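Dendance Cuvevach Dehumidifier: Review After a Full Meter Period
25 December 2024

The Cuvevach is a compressor dehumidifier from Dendance, sold for basements, ground-floor workrooms and similar spaces. It has a front-pull tank, a hose port at the rear, a single fan with two speeds and a humidity setting adjustable in steps of five percent. There is no app and no wireless module. The unit was bought at retail and has been running since early November in the Betancur workroom, which is on a concrete slab with carpet laid over it and has one outside wall.

Before the unit went in, relative humidity in the room sat between 64 and 71 percent on the wall gauge. The practical effects were the usual ones: corrugated cardboard went soft at the corners, paper labels lifted, and the carpet smelled near the outside wall. The target was 50 percent, held without anyone emptying a tank on weekends.

Setup

The unit arrives with the tank taped shut and the compressor bolted down with a red transit screw. Remove the screw before plugging in. The manual asks for the unit to stand upright overnight before first use, and this was done. The casters are small and hard. They roll well on concrete and poorly on carpet, where the unit has to be tipped back and dragged. The cord exits low on the left side, which fixed where it could go in our room more than the airflow did.

The hose port takes a standard garden thread. The supplied washer leaked a drop every few minutes. A thicker washer from a hardware store cured it. Gravity drainage only; there is no pump, and the port is low enough that a floor drain or a sump is the only realistic outlet.

Power and run time

A plug-in meter and an hour counter were fitted from the first day. Elapsed time at the last reading was 1,257 hours. The compressor ran for 1,118 of them. Energy used over the period was 226 kWh, which works out to an average of 202 watts while running if the standby draw is ignored. The label on the back says 200 watts, so the label is accurate. Many are not.

A run ratio of 89 percent is high. It means the unit is at the limit of its capacity for this room, and the next size up would have cycled more and probably lasted longer. Dendance's sizing chart goes by floor area alone and makes no allowance for a slab or an outside wall. By the chart, this was the correct model. 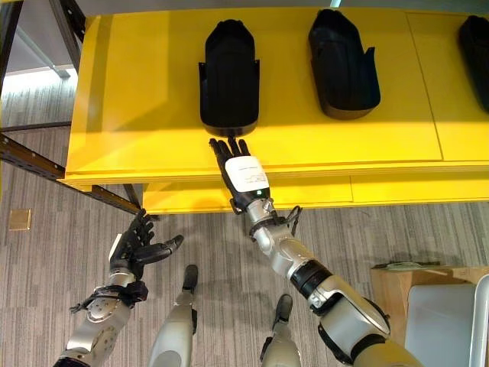 One reader of the first-month notes disagreed with the sizing point, and wrote that a small compressor running nearly all the time will outlive a large one that starts every few minutes, since starting is what wears it. The same comment asked for a second gauge on the far side of the room before any conclusion about capacity was drawn.

The second gauge was added. It reads three points higher than the first, consistently, and the difference closes to one point with the fan on high. The objection about starts is fair for short cycles. It applies less here, as a larger unit in this room would likely run for long stretches with long rests between them. We have left the sizing comment in the review.

Humidity control

With the setting at 50 percent, the wall gauge held between 49 and 53 after the first nine days. The drop over those nine days was slow, and most of the water was presumably coming out of the carpet and the stored cardboard and not the air. Anyone judging one of these machines on its first two or three days will judge it too harshly.

The built-in sensor reads low by two points against both gauges. It sits behind the intake grille, close to the coil, and the reading drifts further when the filter is dirty. There is no calibration menu. The workable fix is to set the unit five percent below the figure wanted and accept the overshoot. 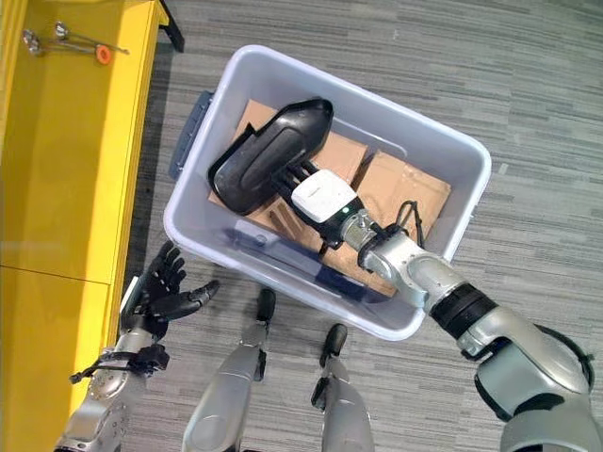
Filter access is good. The filter is a plastic mesh that slides up and out with one hand, and it rinses clean under a tap. The filter light comes on by hours alone, so it says nothing about how much lint has been caught. On carpet the mesh loads sooner than the light suggests. We now rinse it every other week and reset the light at the same time by holding the fan button.

Defrost is automatic. Below 60 degrees Fahrenheit the coil ices and the compressor stops while the fan continues. On the coldest mornings this took up a noticeable share of each hour. The display shows a small drip symbol during defrost, easily mistaken for the full-tank symbol next to it.

Noise

On low, the fan is a steady hum that can be talked over at normal volume. On high it is intrusive at a desk. The compressor adds a low buzz that carried through the slab until a rubber mat was placed under the casters. The mat should be in the box.

Compared with the Utorum

The Utorum was used in the same room last winter. It costs more, has a built-in pump and is quieter on its high setting. Its tank is badly shaped and spills when carried full. Its control board also forgot the humidity setting after every power cut, and the unit came back on at its default. The Cuvevach remembers. For a room with a floor drain, the Cuvevach is the better purchase. For a room where water has to be lifted to a sink, the Utorum pump decides the matter.
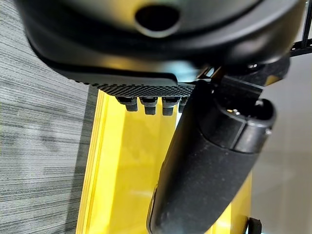
Can the Cuvevach run with the hose attached and the tank removed?

The tank has to be in place. A float switch in the tank bay holds the compressor off when the tank is out, even if the hose is connected and draining correctly. The tank stays dry in hose mode, but it must be pushed in until it clicks.

Faults to date

One. The rear hose cap split when it was tightened by hand. A replacement was mailed at no charge and is made of a softer plastic.

Recommended for small rooms with a floor drain. On a slab, buy one size above what the chart gives. The next filter, noise and meter readings will be added to this page when the heating season is over.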